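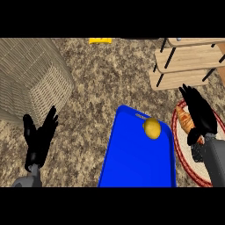 4.2 Scene variation and the two-hand trials

Readers who have followed our earlier work at Stemham will remember that we had a soft spot for tidy tables, and that our policies did very well on them and rather poorly everywhere else. For the present study we moved everything down to a simulated carpet, whose speckled pattern gives the vision encoder a good deal more to chew on, and we let the furniture stay where it was while the small things changed from trial to trial.

Each policy was trained on 2384 simulated demonstrations and then tested on 100 held-out layouts. The fruit always starts on the blue tray, and we were curious (perhaps more curious than the question deserves) whether its neighbors would pull the hands off course. The Kang baseline, trained without any change of neighbors, finished 786 of its 2048 practice rollouts, and we kept that checkpoint for all the comparisons below.

Figure 3 gives one of the layouts with the round mat, whose red border comes very close to the fruit. We are fond of this one. The printed animal and the green stripe make a busy patch right beside the target, and in our logs the baseline's grasp point drifted toward the mat far more often than we had guessed it would. The varied policy drifted too, though less, and mostly in layouts where the mat overlapped the tray.

Figure 3. A mat layout, with the left hand open over the carpet.
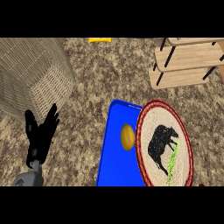 4.3 Where the grasp point goes

We saved the predicted grasp point at every step and measured its distance from the center of the fruit. Esperanza Iglesias suggested plotting this against the gap between fruit and border, and we are grateful to her, as it made the pattern much easier to read.

Comments

Crescencio Figueroa: Lovely section. Did you try a plain mat of the same size?

Rosalía Barrios: We did, in October. It will go in the appendix.

Encarnación Prieto: Please share the layout files when you can!

Contact: Casimiro Collado, Drandutgate | © 2020 the authors | Back to top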